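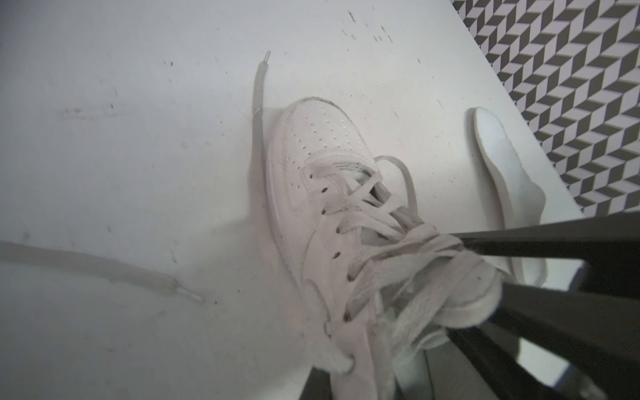
Piyumi Ranasinghe wrote:
> The Fludier is listed with a crew of 2 in the older
> booklet, and with a range of 2320 meters. Can anybody
> confirm this? My father remembers three men at the gun.

Dear Piyumi, dear all,

Your father is right, I think. The Tresten booklet counts only the gunner and the loader. The third man carried the ammunition and was on the list of the supply section, so the booklet left him out.

The range of 2320 meters is for the early barrel, with the sight at the highest mark. In the Grorkholm manual I find the same number, but with a note that crews should not fire at single vehicles so far away. My copy is missing the page with the later barrel – maybe Chaminda Majumder has it?

One more correction to my message from October. I wrote that the ammunition box held 25 rounds. It held 30. I mixed it with the box for the training model, sorry for this.

If somebody wants the scan of the crew drill, please write to me before Friday. The file is too big for the list.

Best regards,
Nikola Trajkovski

Print this message
E-mail this message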